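# Skonilau Laboratory Begins Recording Household Tasks for Robot Training

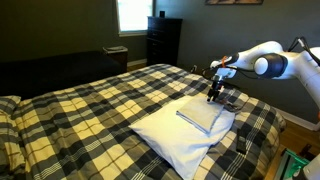 *A robotic arm at work on a folded pillowcase in a furnished bedroom.*

ORKOW, September 30, 2022. The Skonilau Laboratory has begun the recording phase of Virkorier, a project that gathers examples of ordinary housework for a system that learns to control a robotic arm. The first tasks take place in bedrooms and deal with bedding, including pillowcases, blankets and covers.

Each example is one complete attempt at a task, carried out by the arm under the direction of a trained operator. The movements of the arm and the opening and closing of its gripper are stored together with video and a short written instruction, such as "pick up the folded pillowcase." The laboratory plans to collect 600 examples in this phase. Work will continue through October.

Fabric was chosen as the opening subject after a review of the laboratory's earlier recordings, which were made mostly with boxes, cups and other rigid objects. Systems trained on those recordings performed poorly with cloth. A pillowcase changes shape when it is gripped, and its edges are difficult to find when it lies on bedding of a similar color. Operators have therefore been asked to vary the starting position of each item and to leave other household objects where they are.

Attempts that fail are kept in the collection and labeled as failures. Sessions are limited to 30 minutes, after which a second operator takes over. The laboratory introduced the limit when trial sessions showed that movements became less consistent as operators tired.

Virkorier is carried out jointly with the Annamalai Workshop, which prepares the written instructions and checks the labels. Recordings are being made in six furnished rooms, among them rooms in a residence in Orkow built in 1935. Bedding is exchanged between sessions so that the collection includes both plain and patterned fabrics.

Kitchen tasks will follow once the bedroom recordings have been checked. The laboratory has not set a date for releasing the collection to outside researchers. Requests for access may be sent in writing to the project office in Orkow.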